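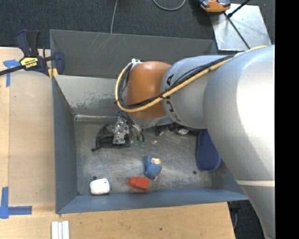 *The open metal bin on its wooden tabletop, with mixed items on the bare floor.*

Vemel has revised its guidance on storing small parts in open metal bins. From December, each bin at the Zorkness store is to be emptied and wiped every 48 hours, and mesh items kept apart from hoses. Scratches and scuffs on the floor need no repair. Worn joints between panels are to be checked by hand for raised edges. Plullon will supply liners in two sizes.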